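How to write house rules for hand-held gripper recording

Most rule sheets for this kind of work are too long and get read once. I have seen one from Grorkero with 90 entries, and the operators could repeat two of them. What follows is the short version we settled on at Ilunside in October. I don't claim it is a standard, and I would be wary of anyone who tells you theirs is.

Step 1. Write down what counts as a finished take. "Pick up the tub" is no good. Say where the hand starts, where the tub ends up and when the operator lets go. If two people read the line and do different things, write it again.

Step 2. Fix the table before you fix the people. Plain surface, one task object, lamps left alone for the whole session. Shiny and see-through plastics need a line of their own, as glare moves when the object is tilted and a clear wall can take on the look of whatever is under it. Some guides tell you to leave such things out. I think that is a poor rule - kitchens are full of them.

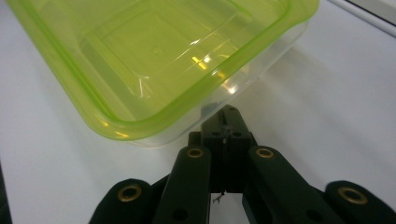 Step 3. Set a limit on approach speed, but only one you can check. "Move naturally" can't be checked. We ask for a pause of two seconds before the fingers close, and a reviewer can see whether it was kept.

Step 4. Check the tool at the start of each session. Open and close the fingers 5 times, look at the pivots, and stop if anything sticks. In-ho Na wanted this done every hour. We tried it, and people began ticking the box without looking, so it went back to once.

Step 5. Keep the bad takes. Mark them, give the reason in plain words, and store them with the rest. The Zurarberg set was passed to us as 2,159 clean takes with no failures at all, and I don't believe it.

Step 6. Put a name against every rule. If no one will own it, strike it out.

You may be told that a Conneely checklist covers all this. It covers the paperwork well enough. It says very little on grip, so read it with the tool in your hand and note where it goes quiet.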